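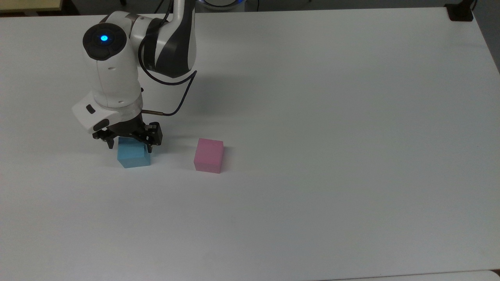 Slide 4 -- What the second cell has to do

Pick up a cube, put it down, repeat. Two fingers, one cube at a time, flat white table. Keep the task this plain until the numbers are agreed. Every extra requirement at this stage changes the gripper line in the budget, and the gripper line is the one we got wrong last year.

Point out the cable loop between the arm and the flange. It needs clear space when the wrist turns. Drilis quoted a table that was too narrow for it; Irow did not.

Slide 5 -- Cost lines

Arm and controller: one line, one supplier.
Gripper, fingers, flange cable: separate line. Spare fingers at 15 per set, ordered with the gripper.
Table and clamps: 421. Mỹ Lý has the drawing.
Test cubes: 219 for the full set of colours. Ask whether foam is acceptable before ordering.
Contingency: 1000, held by Ineke Van Hecke and not to be spent on software.

All figures in euros, before tax. Say this aloud, as the slide leaves it out.

Slide 6 -- Lease or buy

Tavares will lease the arm but not the gripper. That splits the service contract in two. If the gripper fails in the first year, we pay for the visit and they pay for nothing. Buying costs more at the start and leaves one contract. My preference is to buy. Danang Raju prefers the lease and will put his case after the break -- do not argue it here.

Slide 7 -- Order dates

Arm order placed first, table second. The table must be bolted down before the arm is delivered, and delivery is planned for May. Abrehet Sisay to confirm the floor loading in writing.

Pause for questions. Likely one: can the Flasel gripper from the first cell be reused? Answer: yes, with an adapter plate, but then the first cell stops. If pressed on the price of the plate, refer them to Chaltu Teshome.

Skip slide 8 if short of time.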